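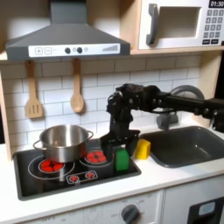 3. Layout of the cooking and washing areas

The playset studied in the Prurkitari project copies a fitted kitchen at child scale. The hob is a black glass-look panel set into a white worktop, with the burners printed on it in red inside white rings. A range hood with a sloped canopy is mounted over it, against white subway tiles. The microwave stands on a light wooden shelf to the right of the hood, and its display reads 01:30.

Two wooden utensils, a slotted spatula and a spoon, hang below the hood. This storage position was scored well in our review: it keeps the worktop clear and places the tools directly over the point of use. The hood controls are drawn as plus and minus buttons, two knobs and a row of rising bars. Printed symbols were preferred to words in the Drakach guidelines we worked from, as the intended users may not yet read.

The steel pot has a looped handle on each side. Two-handed lifting was assumed throughout the reach study.

3.1 Sink

The sink is a dark grey basin with rounded corners, let into the same white worktop. Its interior is a dark charcoal grey. 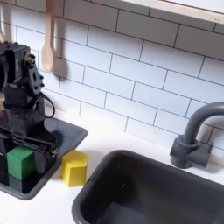

A shallow basin limits the size of item that can be put away in it, so plain blocks were used in place of crockery for the sorting task. Each block was classed by colour and by shape. The task was run 172 times, of which 100 used the sink as the target and the remainder used the worktop beside it.

3.2 Open points

The rim height was not recorded before the Texier drawings were returned. It should be measured again in August, together with the gap between hob and sink. The Ritov worktop sample has not been tested for scratching.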